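A Place to Put the Bowl: Small Boards on a Shared Table

Student project report
Zulmira Cordeiro
Supervisor: Ute Hinrichs
Submitted Apr 11, 2026

Background

The project started with marks on a table. In the shared house where I live, the kitchen table has rings on it from cups and a pale patch where someone put down a hot pot before I moved in. We own coasters. They are in a drawer under the tea towels, and I had never seen one used until I took them out for this project.

The course asked us to choose one everyday object and study how it is used at home, then make or change something and try it out. I chose the small board that goes under a bowl. It sits between two other things, the bowl and the table, and is only useful if people put the bowl on it without being told. I wanted to find out when they do that and when they don't.

I was also interested in size. Coasters are sold for cups and trivets are sold for pots. A breakfast bowl is wider than a cup and smaller than a pot, and in the shops I visited there was very little made for it. The people I talked to used a folded cloth, a magazine, a plate, or nothing.

Questions

I worked with two questions. Where on the table does a board need to be for someone to put a bowl on it? And does a pattern on the board make any difference, either to where people place the bowl or to whether they leave the board out between meals?

A third question, about whether the material changes the sound of a bowl being put down, was dropped in the first week. I did not have a quiet enough kitchen.

Method

I asked 4 households to take part. All of them were shared student houses or apartments with one table that everyone used. Each household kept its own bowls. I gave each one a plain square board first and then swapped it for one with an engraved pattern. The study ran for 5 weeks in total, with a gap in March when two of the households were mostly away.

People kept a short diary on a sheet of paper taped to the refrigerator. The sheet had a column for what they ate, a column for whether they used the board, and a column for where the board was when they sat down. I kept the sheet very simple after the first version had too many columns and came back almost blank.

At the end I visited each household and talked with whoever was home. I did not record the conversations. I wrote notes directly afterward, usually on the bus.

After the home part, I did a table session with a few objects in which I moved the board and the dishes into different positions. This was for comparing arrangements. I did not collect any diary data there.

Making the boards

I made 3 versions of the pattern. The first was a circle in the middle of the board, drawn to show where the bowl goes. The second was a grid. The third was a symmetrical drawing made of lines and brackets, with open space in it.

The patterns were drawn in the free program we use in class and cut into the boards on the engraver in the school workshop. The first circle was too faint and could only be seen if the light came from the side. For the second try I slowed the machine down, and the line came out dark, with some brown haze next to it that I had to sand off. After that I covered the surface with masking tape before engraving and peeled it off at the end. This worked, but picking the small bits of tape out of the corners took longer than the engraving.

I sanded the edges by hand. The corners were left square. I had planned to round them, but one tester had already said that she liked that the board lined up with the edge of the table, and I decided to keep that.

I looked at three bought products before making my own. The Nisach trivet is round with feet, which lifts it off the table but makes it wobble when you scrape a spoon around the bowl. The Jernberg mat is soft and rolls up at one side after it has been in a drawer. The Kasten set comes in a holder, and in my own kitchen the holder stayed full. I used these only for comparison, and the households did not test them.

Results from the households

The position of the board mattered more than anything else I changed. If it was already on the table when a person sat down, they usually used it. If it was on a shelf or a counter, they usually did not, even when the shelf was within reach. Several diary entries say something like "forgot" or "was already sitting."

One household leaned the board against the wall at the back of the table. They called it tidy, and it was, but they wrote down fewer uses than any other household. When I asked them about it, they said that leaning made it look like a picture and so it felt odd to take it down for oatmeal.

The other thing that came up in every conversation was the middle of the table. I had imagined the board in front of a person, like a place mat. In most of the houses it moved to the middle and was used for the thing being shared, which could be a pan or a bowl of salad. The person's own bowl then went straight onto the table. This was not what I had planned for, and a single board cannot do both jobs.

The pattern had a smaller effect. With the circle, people said they felt they should put the bowl exactly on it, and one found this annoying. The grid was described as looking like a cutting board, and in one household it was used as one. I got it back with knife marks across the engraving. The third pattern was the one that was left out most between meals. People said it looked finished without anything on it. I think this matters, because a board that stays out is one that gets used.

Crumbs in the engraving were mentioned twice. A dry brush gets them out. Honey does not come out so easily.

Table session

For the session I used a table with a pale wood surface. A board in a darker, warmer tone shows up well against it, and this helped when comparing positions. I tried the board with a bowl on it and also by itself, off to one side, with another container standing near the center of the table.

What I noted at the table was mostly about reach. A bowl on a board is a little higher than its neighbors and you can feel the edge of the board with your hand before you get to the bowl. With the bowl on top, most of the pattern is hidden, so any drawing in the middle of the board is only for the times when nothing is on it. On a larger area of bare wood there is nothing to say where a dish belongs, and dishes drift toward the person who is using them.

Bowl on the square board: 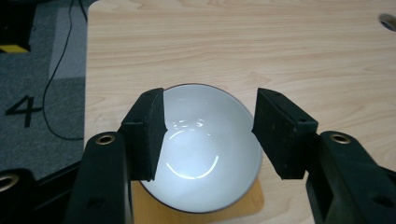

Mostly tabletop, with the grain running diagonally:
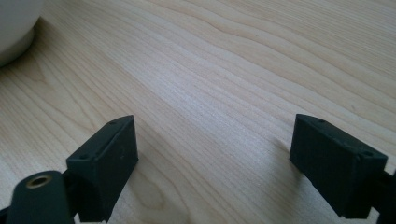

Board with the engraved line pattern to one side, round container near the center: 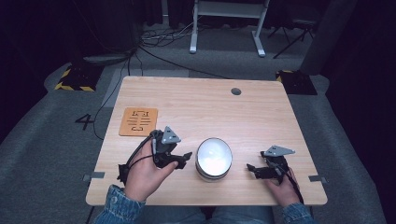 Discussion

The main result is a simple one. A board is used when it is already on the table, and it stays on the table when people do not mind looking at it. My first drawings were all about the bowl - how wide its foot is, how to center it, how much room to leave around it. I would now begin with the hours when no one is eating.

I would also make two sizes. The larger would be for the middle of the table and the smaller for each person. The Prallari place setting, which Ute Hinrichs showed me after the household part was over, has two sizes that stack. I had not come across it in my own search. If I had, I would have tested stacking boards from the beginning.

There are clear limits to what I can say. The group was small and everyone in it was a student. The diaries depended on people remembering to fill them in, and on busy days they did not. The plain board always came first and the patterned one second, so some of the difference may come from people getting used to having a board around. Switching the order in half of the households would have been easy and I should have done it.

I did not measure the marks on the tables. I took notes on the rings in my own kitchen at the beginning and at the end, but the table was oiled by a housemate in between, so the notes cannot be compared.

What I would do next

Make a pair of boards in two sizes with the same line pattern, scaled so that it continues from one to the other when they are put side by side.

Try a pattern that runs along the edges and leaves the center plain, so that it can still be seen with a bowl in place.

Test a shallower line for easier cleaning. Sample pieces are already cut but not sanded.

Ask a household with small children. Two of the people I talked to said their parents would use the boards more than they did.

Notes on the report

The course limit for the written part was 2000 words, not counting the diary sheets. The sheets are in the paper folder handed in with the boards. The grid board is included with its knife marks, and the first circle board is there too, though the line is hard to see without a lamp.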